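Low shelves, and what I do with mine

Posted 10 Apr 2022

So the low shelf got away from me again over the winter. I have one of those long, squat units with open compartments, the kind you end up kneeling in front of, and by March it had turned into the place where everything went that didn't have a place. Chargers, half a roll of tape, three library books (one of them Beril Yaman's, sorry Beril), the cloth I use for the screens. I finally gave it a Saturday morning and I thought I'd write down how I do it, because a couple of you asked after the closet post.

First, take everything out. All of it! I know everybody says this, and I used to skip it and just shuffle things from one compartment to the next, and it never once got tidier. Put it on the floor or a table and wipe the shelf while it's bare. The back panels are where the dust sits, and if yours are a dark color you won't see it until you run a damp cloth along the bottom edge. Use a soft brush in the corners where the dividers meet the base. I use an old pastry brush that lost half its bristles, works great.

Wood-grain finishes don't want a lot of water. Wring the cloth out until it's barely damp, wipe along the grain, then go over it again dry. I tried the orange oil spray from Türkmen on mine last year and it left a film that grabbed every bit of lint in the room, so now it's a drop of dish soap in a bowl of warm water and that's it.

The top is the tricky part if it has a raised lip. A lip is lovely for stopping pens from rolling off, but crumbs and grit pile up against it. Fold an index card in half and run the crease down the seam, you'll be amazed (or disgusted). Nélida Pereyra wrote in to say she uses a plastic bread tag for the same job and I've tried it — very good, a bit slow.

Cloths! If you keep a dust cloth by the shelf, hang it over the back rail and don't stuff it in a compartment. Mine used to live in a ball behind the books and it smelled like it. Hanging it up means I see it and use it, even if it's all scrunched up most days.

Books can lie flat on a low shelf if they're big ones, but don't stack more than three or you'll never pull the bottom one out. Small paperbacks I stand up with the spines a finger's width back from the front edge, so my vacuum doesn't catch them.

Cables are my weak spot. Anything that comes down from under a shelf and crosses the floor is going to get kicked, rolled over by a desk chair, or sucked up by the vacuum. Run it along the wall if it's long enough. If it isn't, a stick-on clip under the shelf keeps at least the first stretch out of the way while you clean. Barış Karaca swears by Velcro ties and he's right that they come off easier.

Last thing, leave one compartment empty if you can stand it. I managed it for 28 days last time, then the mail moved in. This time I've put a small basket in there for 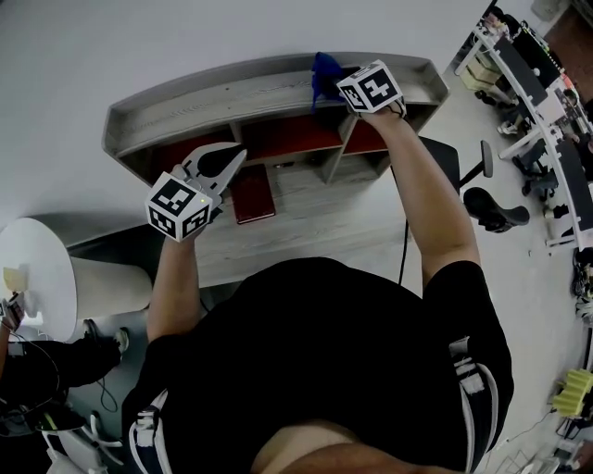

the stuff that's only passing through, library books and returns mostly, and I empty it on Sundays before dinner. If it's full by Thursday I do it early. Next week I want to get to the drawer under the microwave, so if you have a good trick for loose batteries, leave it in the comments.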